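Protokoll der Mitgliederversammlung des Chorvereins Lamberg

Datum: 31. März 2018
Ort: Probensaal im alten Schulhaus, Lamberg
Beginn: 19.30 Uhr
Anwesend: 22 stimmberechtigte Mitglieder, dazu Gäste aus Lins

TOP 1 Begrüßung und Tagesordnung
Der Vorstand begrüßt alle ganz herzlich und freut sich riesig über den vollen Saal! Die Einladung ging fristgerecht zu, die Tagesordnung wird ohne Änderung angenommen. Das Protokoll der letzten Versammlung gilt als genehmigt.

TOP 2 Rückblick
Das Herbstkonzert im November war ein wunderbarer Abend. 300 Plätze, alle besetzt, und beim letzten Stück hat die halbe Kirche mitgesummt. Der Alt wird ausdrücklich gelobt (die heikle Stelle im zweiten Satz saß wie noch nie). Kritik gab es an der Beleuchtung auf der Empore, dort waren die Noten kaum zu lesen. Für das nächste Mal werden Pultlampen angeschafft, Kosten höchstens 380 Euro. Einstimmig beschlossen.

TOP 3 Chorreise nach Ollon
Der Partnerchor in Ollon hat uns für das kommende Jahr zu einem gemeinsamen Konzert eingeladen – die Freude darüber war im Saal nicht zu überhören. Übernachtet wird bei Gastfamilien. Aus der Rücklage werden 3000 Euro für den Bus bereitgestellt, den Rest tragen die Mitreisenden selbst. Abstimmung: zwei Enthaltungen, keine Gegenstimme. Wer mitfahren möchte, trägt sich bitte bis zur Sommerpause in die Liste am Notenschrank ein. Die Gäste aus Lins fragen, ob sie sich anschließen können. Sehr gern, der Bus ist groß genug!

TOP 4 Programm
Vorgeschlagen werden französische Chansons in vierstimmigen Sätzen, dazu zwei Volkslieder aus unserer Gegend. Der Bass wünscht sich etwas Lateinisches. Nach lebhafter Aussprache kommt eine kurze Motette dazu, die Auswahl trifft die Chorleitung. Geprobt wird bis dahin weiter wöchentlich, dazu kommt ein Probenwochenende in Lins.

TOP 5 Notenverwaltung
Die Notenlisten werden künftig mit dem Programm Clorkix geführt. Die alten Karteikarten bleiben vorerst im Schrank. Fehlende Tenorstimmen der Weihnachtskantate bitte zu Hause suchen und zurückbringen.

Pause von 15 Minuten, Süßes gab es auch.

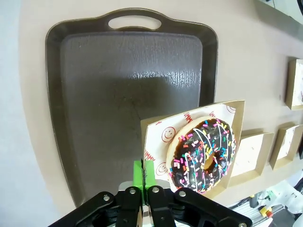
Wer bekommt die neuen Noten für Ollon, auch wer nicht mitfährt?
Alle Aktiven erhalten einen vollständigen Satz, denn die Stücke werden auch beim Sommersingen in Lamberg aufgeführt.

TOP 6 Verschiedenes
Der Sopran bittet darum, vor dem Einsingen länger zu lüften. Wird gemacht. Das Klavier wird vor dem Sommersingen gestimmt. Neue Stimmen sind in allen Lagen willkommen, besonders im Tenor – bringt Freunde, Nachbarn und Kollegen mit! Zum Abschluss singen alle gemeinsam den Kanon vom Herbstkonzert, diesmal sogar mit den Gästen im Bass.

Ende der Versammlung: 21.40 Uhr
Für das Protokoll: die Schriftführung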